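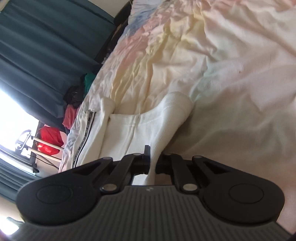
Peça branca com fecho de correr, pega pela dobra, sobre a cama.

Suporte > Recolha com garra manual > Vestuário > Pedido encerrado

Imprimir | Enviar por e-mail

Assunto: episódios de dobragem recusados na revisão
Projeto: Plallitero
Norma aplicável: Guia de Boas Práticas Tzavaras, ponto 5
Prioridade: normal

Problema comunicado
Dos 30 episódios entregues no sábado pela equipa de Pliltcombe, 10 voltaram com a indicação "preensão não conforme". O operador pede que se esclareça o critério, porque o guia fala de "pegar no tecido" e não diz onde. Todos os episódios recusados são de peças com fecho.

Verificação
1. Calibração da abertura dos dedos: dentro do limite. Repetida a pedido do operador, mesmo resultado.
2. Versão do guia usada no local: a anterior. A versão em vigor já separa malha lisa de peças com fecho, botões ou molas.
3. Revisão dos 10 episódios no Kukton: em 8, os dedos fecham em cima da fita do fecho ou do cursor. Nos outros 2, a preensão está correta e o motivo da recusa é a velocidade de aproximação.

Resposta ao operador
Em peças com fecho, a pega faz-se numa dobra do tecido, com a fita do fecho fora dos dedos. A imagem no topo do pedido serve de referência para a posição: os dedos estão fechados numa dobra branca e o fecho fica para a esquerda, com tecido dos dois lados. Punhos e golas podem ser usados como ponto de pega, desde que a costura não fique torcida entre os dedos.

Regras que continuam a valer:
– fechar os dedos só com a garra parada;
– não arrastar a peça pela cama para a alinhar, levantar e pousar;
– se a dobra escapar, abrir, recuar e repetir no mesmo episódio, sem cortar a gravação;
– lençóis estampados são aceites. O ponto 5 não exige fundo liso nem cama esticada.

O operador perguntou ainda se a contraluz de uma janela é motivo de recusa. Não é, se os dedos e o ponto de contacto se virem bem. Fechar a cortina é recomendado, não obrigatório.

Resolução
Guia atualizado no posto de Pliltcombe. Os 2 episódios com aproximação rápida mantêm-se recusados e serão regravados. Os outros 8 também, com a mesma peça – o Kukton não permite corrigir a etiqueta depois da revisão.

Pendente: acrescentar ao guia uma nota sobre fechos abertos até baixo. Passa para o pedido seguinte.

Estado: encerrado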